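Landia Cup final – what a chase!
Posted in July by Enikő Bíró

I'm still buzzing. Plivus set 271 and I thought Grunora were done at 90 for 5, and then that stand for the sixth wicket happened. Home by 3 wickets with four balls left! Best club final I've watched at Kälin Park, and I've been going since I was a kid. The gate was 3129, which for our league is huge.

ovalrat
Great game, but can we talk about the Plivus captain? Why take your best spinner off after six overs when the ball is turning square? He handed it to them.

Enikő Bíró
Sorry, can't agree. The left-hander had already hit him for two sixes over midwicket and the short boundary was on that side. I'd have made the same change. Give the batters some credit – they ran like mad all afternoon, even with cramp.
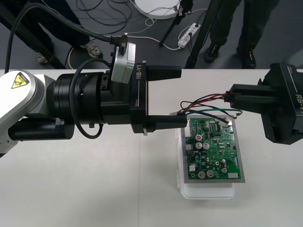 And the catch at deep point! Full stretch, one hand, running back toward the rope. I was right behind it and the whole stand just got up.

stumps_n_all
Catch of the season, easy. But best final ever? The one where Plivus made 355 was better. I had no voice left for two days.

ovalrat
355 was a flat pitch and tiny boundaries. Sunday league stuff. This one had something in it for the bowlers, I'll give you that.
Still say the spinner should have bowled out.

Enikő Bíró
Ha, we'll be arguing this one till next season. Does anybody have the full scorecard? I lost track of the extras during the rain break and my book says Grunora got 15 wides, which seems like too many.

stumps_n_all
I had 13, but I was in line for a burger for part of it.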